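Ticket: Membridge baby monitor, parent unit loses the connection at night
Status: Partly solved, one point still open
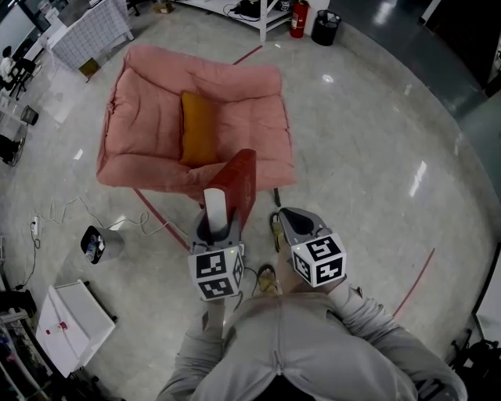

Mansour
Ticket owner, parent account, Gadidport

Opened: February 4, 2026
Product: Membridge, one baby unit and one parent unit, no camera
Bought from: Testside, new, in box
Category chosen: Connection
Second category: Temperature alarm (I could choose only one, so I write it here)

First message

Good morning. I write about our Membridge monitor, which we use for our daughter. She is 5 months old and has slept in her own room for a short while. In the evening the monitor works well. At night, after we go to bed, the parent unit begins to beep and shows "No link". Then it finds the baby unit again by itself, and after a time it beeps again.

The beep is loud and it cannot be turned down separately from the baby's sound. I have looked for this in the menu and in the booklet. My wife wakes up each time, also when it is my turn to listen, so at the moment neither of us is sleeping properly and the baby is the only one in the house who does.

There is a second matter. The unit sometimes gives the low temperature alarm when the room is not cold. I will describe it further down, to keep the two things apart.

What I have done before writing:
Switched both units off and on.
Paired them again as in the booklet.
Moved the parent unit from my side of the bed to the chest of drawers near the door.
Charged the parent unit fully.

None of this changed anything at night. In the daytime I cannot make the fault happen, even if I walk down to the kitchen with the parent unit and close all the doors.

Reply from Testside support

Thank you for contacting us. We are sorry to hear about your broken nights. Please could you tell us the following:

Is the baby unit running from the mains or from batteries?
Which other wireless items are in the nursery or in your bedroom?
Does the link drop at regular times?
Is the night light or the lullaby switched on when it happens?

Please do not reset the unit to factory settings yet, as this also deletes the record of lost links.

My answer

The baby unit is on the mains. There are no batteries in it. In the nursery there is nothing else wireless. In our bedroom there are two telephones, and the router is on the landing between the rooms.

I did not know that there is a record of lost links. I found it now under Settings, Unit, History. It is a pity that the booklet does not mention it. In the list for last night the link was lost, came back, and was lost again after 14 minutes, several times in a row. Then there is a long quiet part until the early feed, and after the feed it starts again with the same 14 minutes.

The night light is on when she goes down. We use the lullaby too, but only if she is unsettled, and after the early feed she nearly always is.

Log, first night

I promised to write down what I change and to change only one thing each night. I am used to this from my work and it is the only way I know.

Changed: router switched off at bedtime.
Night light: on. Lullaby: on at bedtime and after the feed.
Result: same as before. First beep soon after the lullaby started. My wife asked me kindly to choose a test without beeping for the next night.

The router is not the reason. I have switched it on again.

Log, second night

Changed: parent unit placed in the nursery doorway, very near to the baby unit, and I slept on the mattress on the landing so that I could hear it.
Night light: on. Lullaby: on at bedtime and after the feed.
Result: same. "No link" with only a few steps between the two units.

So it is not the distance and not the walls. I was happy to learn this, although the mattress is thin.

Log, third night

Changed: lullaby not used. I sang instead, which took longer.
Night light: on.
Result: no beep from bedtime to the early feed. After the feed I was too tired to sing and pressed the lullaby button. The link was lost, and after this it went on as usual.

I think this is useful. Please see the History list, which I have copied into the attachment field. It seems the fault needs the night light and the lullaby together. In the daytime we never use both, and this would explain why I could not find it in the daytime.

Reply from Testside support

That is very helpful, thank you. When the night light and the lullaby run together, the baby unit draws the most power. If the power supply is too weak, the unit switches its radio off for a moment and starts it again. It then waits before trying full power once more, and this waiting time fits with the interval in your list.

Please look at the small plug-in adapter for the baby unit and tell us if the name Membridge is printed on it. Please also compare the output printed on the adapter with the output printed on the underside of the baby unit. The two should be the same.

My answer

I have looked, and I have to apologise a little. The adapter on the baby unit has no name on it. The one with Membridge on it was in the kitchen, on the bottle warmer.

The two adapters are black and nearly the same size, and the round end fits in both machines. I believe they were exchanged when we packed for a visit to my parents-in-law. We came home late with a crying baby and I plugged in what I had in my hand. The printed output on the kitchen adapter is lower than the one on the underside of the baby unit. The print is very small and grey on black. I had to use the light of my telephone to read it.

Is it possible that the bottle warmer or the monitor was damaged by this? The bottle warmer works normally and does not smell of anything.

Reply from Testside support

No need to apologise. Please put the correct adapter back on the baby unit. A weaker adapter will not have harmed the monitor. For the bottle warmer we cannot speak, as it is not one of our items, so please stop using it until you have compared the adapter with its own label or asked the maker. Also, an adapter which has been overloaded can become hot. If it does, or if it is marked or bent out of shape, please throw it away.

Log, fourth night

Changed: correct adapter on the baby unit.
Night light: on. Lullaby: on at bedtime and after the feed.
Result: no beep. History list is empty for the whole night.

I woke up twice anyway because it was so quiet, and went to look at her. She was asleep with both arms up.

Log, fifth night

Changed: nothing, this was only to repeat.
Night light: on. Lullaby: on at bedtime, twice after the feed.
Result: no beep, History list empty.

I consider the connection fault solved. I have put a piece of coloured tape on the adapter of the monitor and the same colour on the back of the baby unit. The adapter of the bottle warmer got another colour. It was warm when I took it off the monitor, not hot, but I have ordered a new one from the maker and we warm the milk in a jug until it comes.

Second matter, temperature alarm

Now the other point. The low alarm is set to 17 degrees. I have an ordinary room thermometer on the shelf, and it shows 19 when the monitor alarm comes. The monitor itself shows 17 or a little under. This happens mostly in the early morning.

I hoped that the correct adapter would repair this as well, but in the fifth night the alarm came again. So I think it is a separate thing.

Where the units stand: the baby unit is on the window sill, well out of reach of the cot, with its cable down behind the sill. The thermometer is on the shelf on the inside wall.

Reply from Testside support

The sensor is at the back of the baby unit, near the bottom. On a window sill it will mostly measure the air which comes down from the glass, and in winter this air is colder than the rest of the room. Please move the unit to an inside wall, away from any heater, with the unit and its cable still well out of the baby's reach. Leave it for a night before you compare it with your thermometer.

If there is still a difference after this, you can correct the reading under Settings, Unit, Sensor. Please do this only after the move.

My answer

I understand. The difficulty is that the only free socket is under the window, and I do not want to run a long cable through the room. She does not crawl yet, but she rolls, and I think it will be soon. I will move the wardrobe at the weekend, as there is a socket behind it, and put the unit on the high shelf there.

Until then I have left the alarm at 17 and switched its sound to low, which is possible for this alarm (but not for the "No link" beep, as I wrote above). Please pass this on to the people who write the software - a separate volume for the "No link" beep would help many parents. It should still be possible to hear it, of course. It should only not wake up the person whose turn it is not.

Two more remarks for the booklet, if somebody updates it:
The History list should be mentioned on the page about connection.
The printed output of the adapter should be mentioned too, in letters which a tired person can read.

Reply from Testside support

We have passed on all three points. The connection part of your ticket is now marked as solved. We will leave the temperature part open until you have moved the unit. You can answer directly below this message, and you do not need to open a new ticket.

My answer

Thank you, also for answering so clearly. I will write again when the wardrobe is moved and I have compared the two readings for a full night.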